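Hostholm Community > Living with anxiety > Journaling, did it help you?

trostle_2304
May 14, 2021
My counselor wants me to write for 15 minutes every night. I've done it since October and I think I feel worse, I just lie there going over it all. Anyone else?

Diekmann
Same. I quit after two weeks – slept better right away.

pinewren3005
Gotta disagree with Diekmann, two weeks is nothing! Mine got easier once I moved it to the morning (coffee first, always). 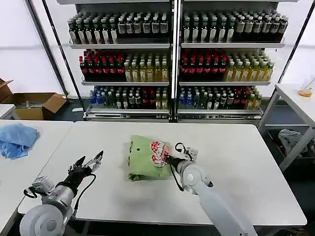
And I stop mid-sentence when the timer goes, even if it's a good one. Maybe ask your counselor about switching?

Diekmann
Mornings I can barely find my socks, but ok.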